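# Waiting for the washing-up

Teresa Azevedo has a drawer of cutlery at work that she did not expect to need. She joined Grevance, a small automation firm in Alton, to work on warehouse picking. Three years later she spends most of her day on spoons.

The firm wants to know whether a robot arm can clear a table after a meal. It sounds like a modest aim. Machines have been welding car bodies and stacking pallets for decades, and they do it faster than people can. But a car body arrives in the same place every time. A spoon is left wherever someone dropped it.

"People ask me when they can have one at home," Azevedo says. "I ask them what's in their sink. That usually ends the conversation."

Spoons are awkward for plain reasons. They are thin at the neck and they lie close to the table, so the fingers have to come down very near the surface without hitting it. The bowl is curved and shiny, and the bright patches on it move as the light changes, which can confuse the software that is trying to find the edges. A fat, soft handle is easier to hold than a slim steel one, but the weight is then shared out differently and the spoon may tip when it is lifted.

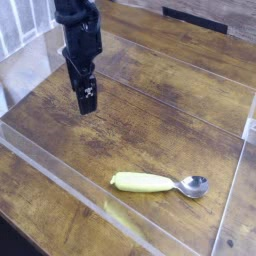 *A gripper above the work surface at Grevance, with a chunky-handled spoon lying some distance away.*

The team tests in runs of 100 attempts. A run counts as good only if the spoon ends up in the rack, the right way round, with no help. Azevedo will not give out the latest score. She says it depends too much on the spoon, and that a number on its own would make the machine look either better or worse than it is.

Speed is the other problem. A person clears a place setting without thinking about it. The arm has to look, plan, move, close and check, and any of those steps can send it back to the beginning.

Some customers can live with that. Henriques, a catering company in Ninden, supplies lunches to 4 care homes and has been following the work since October. Its kitchens are short of staff in the afternoon, when trays come back and the cutlery has to be sorted before the evening meal. A slow machine that kept going through the quiet hours would be of some use there. A machine that had to be watched would not.

Homes are further off. A kitchen at home has children, pets, wet floors and a different mess each evening, and few people would give up a metre of worktop to an arm that can handle spoons but not saucepans. Azevedo thinks sorting clean cutlery could be managed fairly soon. Scraping plates will take longer, and she does not want to guess about pans.

Her own flat has a dishwasher, bought second-hand. She loads it herself after supper and empties it in the morning before she leaves for Alton.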